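4.2 Surface wear and the claim of "self-healing" oil finishes

Makers of hardening oils often say that a worn patch on an oiled wooden top can be rubbed down and re-oiled without leaving a visible edge. The claim is repeated in most trade guides we consulted, usually with no test behind it. Srivastava's survey of workshops in Molutport is the source most often cited, yet it rests on owners' own reports, and owners who had just spent a morning re-oiling a bench had every reason to like the result. We were not persuaded, and set up a small trial of our own.

We treated 32 beech and oak panels with either the Skaster oil or the Grewal oil-wax blend, wore a patch on each with a felt pad, and repaired the patch after 20 days. Panels were then shown to three readers who did not know which had been repaired.
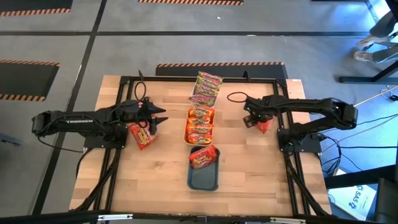
Figure 2. Butcher-block top made of narrow staves in pale tan, honey and slightly darker brown.

Color variation between staves makes the question harder than the guides admit. On a top like the one in Figure 2, a repair that is a shade too dark may simply pass for another stave. On a wide single board it has nowhere to hide. Geerts tested only stave-built tops in the Domamlow study and then extended his findings to "all oiled timber," a step his data do not support.

Our readers picked out nearly every repair on the oak boards and did little better than guessing on the stave-built panels. We take this as weak evidence that the finish itself does less than is claimed. It may also be that our felt pad wears wood more evenly than plates, keys and elbows do, and we have no good way to rule that out. The oil-wax blend gave a slightly duller patch on both species, though the difference was small and one reader missed it entirely.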